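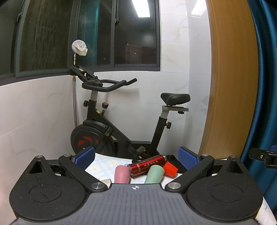
How to Clean a Vacuum Flask and Get Rid of the Coffee Smell

By Delwyn Kereama
Tue 24 June

A flask that smells of old coffee usually has a film on the inside of the liner and something trapped in the stopper. Rinsing with hot water won't shift either one. The method below uses baking soda for the film and vinegar for hard water scale. It takes a few minutes of work and a few hours of waiting, so it's easiest to start in the evening.

It applies to flasks with a stainless steel liner. If yours has a glass liner, skip the brush and the rice, and read the note near the end.

What you need

Baking soda
White vinegar
A bottle brush with a soft head
A small brush or an old toothbrush
Dish soap
A wooden skewer or toothpick
A clean dish towel

Take it apart

Clear a table and spread a cloth on it, so that small parts don't roll off and the paint doesn't get scratched. Lay the flask down with the cups and lids next to it. If you have several flasks to do, finish one before you open the next. I once put the seal from a 19-ounce flask into a bigger one and had soup in my bag by lunchtime.

Unscrew the cup and the stopper. Most stoppers have at least one rubber or silicone ring. Ease it out with the skewer, working from one side, and don't use a knife. Push-button stoppers often split into two pieces with a quarter turn. If yours doesn't move with normal hand pressure, leave it whole.

Clean the liner

1. Rinse the flask with warm water and pour it out.

2. Put in three tablespoons of baking soda for a one-liter flask, or half that for a small one.

3. Fill slowly with hot water, stopping an inch below the rim. It will fizz a little if there is any vinegar left from an earlier cleaning.

4. Leave the stopper off. Never close a flask with baking soda and hot water in it, as pressure can build up.

5. Let it stand for at least three hours. Overnight is fine.

6. Scrub with the bottle brush, paying attention to the shoulder where the neck narrows. Pour out and rinse twice.

If there are still brown patches at the bottom where the brush doesn't reach, add a handful of uncooked rice and a cup of warm water, cover the opening with your palm, and swirl for a minute. Throw the rice away afterward.

White or chalky spots are scale, and baking soda doesn't do much for them. Use one part vinegar to four parts warm water, leave for 30 minutes, then rinse until the smell is gone. Don't use bleach on stainless steel.

Clean the stopper and cups

Soak the rings and the stopper in warm soapy water while the liner stands. Go over the threads with the toothbrush. The groove where the ring sits is where most of the smell comes from, so run the skewer around it with a bit of towel wrapped over the tip.

Plastic cups that have picked up a stain can soak in the same baking soda mix. Wash the outside of the flask by hand with a soft cloth. Scouring pads take off printed lettering and dull a glossy finish.

Dry it properly

Stand everything upside down on the towel, tilted slightly so air can get in. Give the flask a full day if you can. Put the rings back only when they and their grooves are dry, and check that each ring lies flat all the way around. Fill with water, close, and turn it over above the sink to test for leaks.

Store the flask with the stopper off or resting loosely on top.

Glass liners

Use lukewarm water first and then warmer, never boiling water into a cold flask. Soak with baking soda as above, rinse, and leave out the scrubbing. If you hear a rattle, the liner is broken and the flask should not be used.

Filed under: Kitchen > Cleaning > Bottles and Flasks

Contact us | © Hestolbridge Home Pages | Back to top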